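Lurkden Workshop Cooperative
Minutes of the equipment planning meeting
Friday, January 3, 2025

Chair: Birsen Dağdelen
Minutes: Nevzat Oral

Birsen opened by wishing everyone a good new year and thanking those who had come in from Lultcombe on what was, by all accounts, a slow and slippery drive. There was tea, and there was still a fair amount of cake from December, so we got under way a little later than planned and in good spirits.

1. Minutes of the December meeting

Accepted with one correction. The quote from Kevance was for the arm and its stand together, and my notes had made it sound as if the stand was extra. My apologies to all who spent part of their holiday worrying over that!

2. Simulation work so far

We agreed back in the fall to try the kitchen jobs in simulation before spending anything on hardware, and Birsen went over where that stands. The simulated room has the arm on a wood countertop against a marble wall, with dark cabinets along the front, and the reach questions are being worked through there one at a time. She is especially keen to know how comfortably the arm can work near the wall, as our own counter at Lurkden has a wall behind it as well and we can't very well move it.
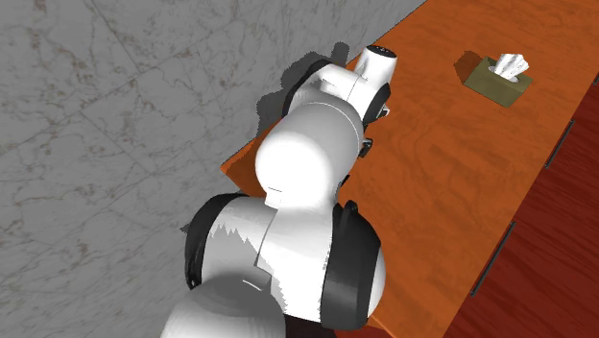

The stand comes in two heights, and we will have to name one when we order. Birsen leans toward the taller one, though she would like to see the same set of reaches repeated at both heights before she commits herself. There was a good long conversation over whether the counter should be cleared for the first month or left with the ordinary things people keep on it. The feeling of the meeting was that ordinary things should stay -- we are buying this to work in a lived-in kitchen, after all, and we may as well plan for one.

Action: Birsen to write up the reaches at both stand heights and send them around before the next meeting.

3. Budget

The equipment fund stands at 2,501 dollars after the last of the fall bills. The deposit on the Kevance arm would be 1,304, with the balance paid over the year out of the Güneş grant. A two-finger gripper is quoted separately at 563. That leaves us enough for cables, a power strip and a proper mat, and a modest cushion besides, which I was very glad to be able to report.

There was a question about the warranty. It runs for 36 months on the arm, but the letter doesn't say whether the gripper is covered on the same terms. We all felt that ought to be settled in writing before a check goes out.

Action: Nevzat to ask Kevance about gripper coverage and about delivery to Lultcombe, should we decide to set up there first.

4. Choice of gripper

This took up the larger part of the afternoon, and happily so. The two-finger model is the one in the simulation, and we have been trying it on small toys and household odds and ends, including the doll with the green collar. Birsen's view is that odd shapes tell us far more than plain blocks do, and that a doll with arms and hair sticking out is just the sort of thing the gripper will meet in a family home. She would like us to buy one gripper now, live with it until summer, and only then talk about a second.
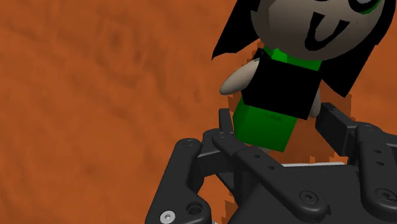
Nevzat said he was happy with one gripper but would be much happier with one gripper and a spare set of finger pads, having seen how quickly rubber parts wear out on the bench tools. He asked that the pads go on the same order to save paying shipping twice. Birsen thought that was sensible, and after a little back and forth on how many sets (one, for now) it was agreed all around.

Agreed: one two-finger gripper and one spare set of pads, subject to the warranty answer under item 3.

5. Room and power

The back counter at Lurkden has a single outlet, and it is already shared with the kettle. Several of us are attached to the kettle. An electrician's quote will be sought before the deposit is paid.

6. Any other business

The Güneş people have asked for a short letter on how their money is to be spent. Birsen will draft it and Nevzat will check the figures. The next meeting will be at Lultcombe, with the date to go out by email once the hall has confirmed.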